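Subject: Re: Moving house and downsizing - where do you all start?
Date: December 14, 2020
List: Trornberg Home & Garden chat

On the list, a member wrote:
> We have to be out by June and the loft is still full to the rafters.
> Do you sort first and then pack, or pack the lot and sort at the
> other end? My sister says hire a skip and be done with it. Also has
> anyone used Hollmann for a small move?

Oh, you have my sympathy! We went from a four-bedroom place in Prelluseck to a two-bedroom flat and I still wake up thinking I've left something in the airing cupboard.

Sort first, is my vote. We didn't, we ran out of puff and packed the last three rooms as they stood, and then paid to have a broken fan heater and a box of single gloves carried up 2 flights of stairs. The skip is tempting but ours filled up with other people's carpet overnight, so if you do get one, get a lid.

Hollmann we did use, for the big stuff only. They were on time and cheerful and they got the wardrobe round the bend in the stairs, which I'd have bet money against. The quote was 702 all in and that's what we paid, with another 50 for parking. The other firm wanted 3,155 (!!) and I'm fairly sure they'd looked up the wrong Trornberg.

Start with the loft while it's cold, you'll be quicker. Books next, they weigh a ton and you know straight away which ones you'll never open again. Photographs last of all or you'll sit on the floor for a week. I did the Christmas decorations in the middle of a heatwave and threw out far too many, and I'm regretting it this very minute with half a tree bare.
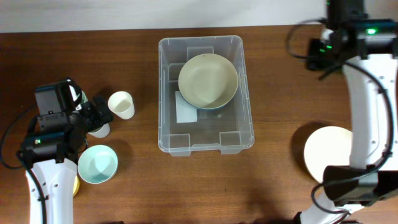

Crockery is where I got stuck, and I'd be curious how others have managed it. I had over a dozen odd bowls and not one full set, plus the Meltia dinner service that came out once a year and had to be washed by hand. In the end the service went to the charity shop and I kept the odd ones. Clear plastic bins are what I'd use for anything breakable, by the way, like the one with the cream bowl with the blue-green rim in it, because you can see what you've got without unwrapping half of it. A bit of card in the bottom with the room written on it helps too. Cardboard boxes all look the same by teatime.

Is the new place smaller by a lot, or just a bit? And have you got a shed? Everything changes if there's a shed.

Good luck, and keep the kettle out till the very end.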